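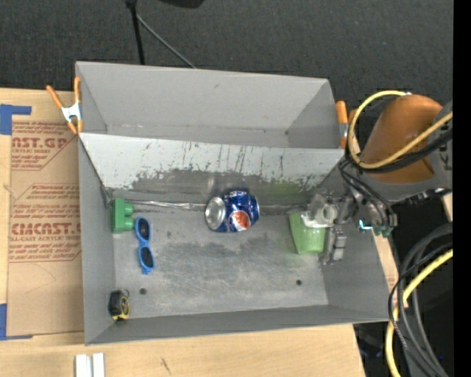 The bin with five things in it, gripper over the green cup.

Bin picker FAQ

Same questions keep coming in so, answers. Written fast. Will fix later, maybe.

What is it?
Home build. Arm reaches into a metal bin, grabs an object, moves it to a second bin, then back again. All night if you let it. We call it Bite. The software side is Brumeo, which is a folder of scripts with a name on it.

Who is "we"?
Me (Waqas Tanoli) on the arm and the bin, Sobia Naqvi on grasp code and anything with math in it. We share bench space at Ranside, back corner, on the carpet.

Why sloped walls?
Stuff slides back to the middle. First bin was a straight-sided tote and everything ended up in a corner, fingers couldn't get behind it. Slopes fix most of that. Not all. The green block still finds the back left corner.

What objects do you use?
Whatever is around. Crushed Pepsi can, plastic cup, tape measure, blue sunglasses, the big toy brick. Want a mix of shiny, dark, light, heavy. If it's alive, sharp or full of liquid, no.

Which one is hardest?
Sunglasses. Dark lenses, thin arms, depth camera hates them. Can is second, the silver end throws glare. Tape measure is easy to see but heavy for the fingers, it slips if the grip is off center. Cup is the easy one when it's standing. Lying down, different story.

How good is it?
Last long run was 200 picks in October. 18 misses, most of them sunglasses. Before Sobia redid the approach angle it was a lot worse, didn't keep good notes though so no number.

Why orange clamps?
Arm pushed the bin across the table. Spring clamps on the top edges now. They come off in two seconds when I want to swap bins. Bolts are the right answer and I have not done it.

Can I use a plastic tote instead?
Sure, to start. It flexes. When the fingers touch the floor the tote bends and you lose your height zero. Sheet metal doesn't care.

What are the holes in the floor of the bin?
Drilled them for a mounting plate that never happened. Small enough that nothing we pick falls thru. Coins would.

Do you ever clean it?
When detection gets weird. Wipe it, let it dry, take a fresh empty-bin background shot. If you skip the background shot the old smudges show up as objects and it tries to pick them up. Ask me how I know.

What about the cables?
Looped around the arm with slack at each joint. More slack than you think. Run every joint to its limit by hand, slow, before you power anything. I pulled a gripper connector clean out the first week becuase I only checked the one pose.

Where did the gripper come from?
Secondhand, from Stekport, missing one finger pad. Brackets are ours. Files go up when the hole spacing is right, right now it's off and you'd have to file it out.

How long does one pick take?
20 seconds, start to drop. Could go faster. Shared room, other people walking by, so speed stays capped and the stop button sits at the front of the table. Please don't ask for the file that removes the cap.

How long did the build take?
3 months of evenings. The bin was one evening. Calibration was most of the rest.

Do I need the same arm?
No. Needs to reach straight down to all four corners of the floor without hitting a wall. Check this with cardboard before you cut metal.

Can I come see it?
Evenings after 7, email first. Closed shoes.

Related
- Bending the bin: cut list and angles
- Camera calibration, second try
- Finger pads: what we glued and what fell off
- Brumeo setup notes
- Ranside bench rules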